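HOSP 2140 Food Service Operations
Unit 6 notes: Tray service, holding and clearing

These notes go with chapter 6 of the course reader. Read section 6.3 before the lab. The worksheet on cycle times is handed in separately.

6.1 Terms

Tray line: the sequence of stations at which a meal is assembled on a tray. In a centralized system all trays are assembled in one kitchen and carted out. In a decentralized system bulk food is sent to satellite pantries and portioned there.

Cycle: the interval between the first tray leaving the line and the last soiled tray returning to the dish room.

Float: clean trays on hand beyond those needed for one cycle. Float covers trays that are late coming back, damaged, or held out of service for inspection.

Par: the total stock of an item that the operation intends to own. For trays, par equals one full cycle plus float. For cups and bowls, par is higher, as these items break and wander off at a greater rate.

6.2 Setting par levels

Begin with the census or the cover count, whichever the operation keeps. The Stelinberg residence, used as the worked case in this unit, serves 847 covers at the main evening meal and washes once per cycle. It holds 2,000 trays in total. That is more than two full cycles, and on paper the stock is generous. In practice the residence ran short on most evenings in January, and the shortage was traced to the return side. Trays were accumulating in lounges and study rooms and came back a day late.

The point to carry into the assignment is that par is a function of return time as well as of cover count. Doubling the stock will hide a slow return for a while, but the storage cost is permanent and the trays continue to drift. Kinsella's method (reader, part 2) is to measure the return curve first and set par afterwards.

The return curve plots the share of trays recovered against minutes elapsed since service. At Stelinberg, 90 per cent were recovered by the close of service. The remainder determined the float.

6.3 Load and balance

A tray is carried on the forearm or with both hands at the short ends. Weight should sit over the point of support. Tall and narrow items go toward the middle of a tray that will be carried, and heavy items go on the side nearest the body. Hot liquids are loaded last and removed first.

Rim height matters. A raised rim contains spills and stops light items sliding off, but it also stops trays nesting tightly unless the wall is tapered. Ask for the nested height of a stack when comparing suppliers. The single-tray height in the catalogue tells you little about how many will fit in a cart.
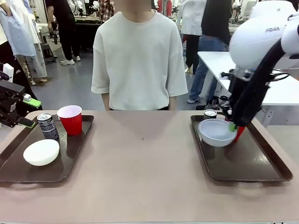 Surface finish is the second purchasing variable. A smooth finish washes clean and dries quickly. A textured or rubberized finish holds glassware in place but retains water in the texture, and trays stacked damp will grow odour within a shift. The Pearce cafeteria changed to a textured tray and had to add a drying rack to the clean side of the dish room – a cost that had been left out of the original comparison.

6.4 Clearing sequence

The order below is the one used in the lab kitchen. Other sites vary it.

Remove refuse and paper.
Empty liquids into the drain trough.
Pull cutlery to the soak bin.
Rack cups rim down.
Scrape and stack bowls by size.
Stack empty trays and send them last.

Cups and bowls are racked inverted so that wash water drains away. Beverage containers are separated at the refuse step and placed in the deposit bin. Labels from bottles clog the machine strainers and must not reach the wash tank.

6.5 Dish room throughput

The rated capacity of a conveyor machine assumes a full belt. Real loading is lower, and the gap is usually caused by the scraping station. Where two people scrape and one loads, the loader waits. Where one scrapes and two load, the belt runs part empty and the soiled table fills. The Brorklow study kitchen addressed this by letting the second position move between the tasks, with a mark on the soiled table as the signal to switch.

Record belt loading as a fraction of positions filled. Do not record it as trays per hour at this stage, as the figure will be confused with the rated value.

6.6 Inventory records

Trays are counted at the close of the cycle, after the last cart has returned. Foranon, the stock program in the lab, accepts the count as a single entry per item. Enter discards under their own code, with the cause: chip, warp, crack or stain. A tray with a cracked rim is discarded even where the base is sound.

Reading for next class: chapter 7, dish machine chemistry, up to the section on water hardness. Bring the Stelinberg return curve.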